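Gristis Publishes Results of Hand-Held Gripper Comparison

Soft ridged pads and rigid pads tested on household items; full results table available on request

Gristis today released the results of a comparison between two finger pad designs for its Stinby hand-held gripper. The work was carried out at the company's Tamiru test room and ended in April. It covered 529 grasps by six operators, using the same gripper body, camera and controller throughout.

The first pad, sold as the Stinby R, is a rigid molded part with a flat rubber face. The second, the Stinby S, is a flexible magenta pad with fine curved ridges on the gripping side. Both mount behind the standard white side plates and use the same fasteners. Changing a pair takes an operator seven minutes, including the zero check on the controller.

Objects were divided into nine groups by shape and surface. They included capped plastic bottles, ceramic cups, wrapped food items, paper packets, cables and small metal parts. The operators worked at an ordinary table with other items left in place. A grasp was recorded as complete when the object had been lifted clear of the surface, held upright and set down again without a change of grip.

The Stinby S completed more grasps than the Stinby R in seven of the nine groups. The largest difference was on clear bottles held below the label, where the rigid pad tended to let the bottle turn about its long axis. The rigid pad did better on cables and small metal parts. Its edge is thinner and can be placed under a part lying flat on the table.

"The soft pad costs some precision at the tip," said Kidus Tesfamariam, test engineer at Gristis. "On a bottle that is a fair trade. On a small screw it is a poor one, and the table of results shows where the change happens."

Camera placement was checked in the same series. The wide-angle camera stayed in its standard mount, with both side plates in view while the gripper was closing. Two lens settings were compared. The wider setting was kept because it held the table surface and the area past it in view at short working distances.

Closing force was logged by the Oritz controller. Firmware was not changed during the series.

"Customers asked us for numbers taken on a cluttered table," said Adanech Seyoum, product manager for the Stinby line. "We will repeat the series when the next pad material is ready."

The Stinby S pad is available now as a spare part and fits all current Stinby grippers. The Stinby R remains in production. Requests for the results table and the test procedure should be sent to the Gristis press desk.

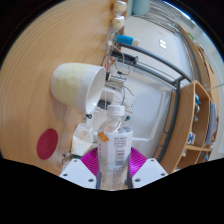
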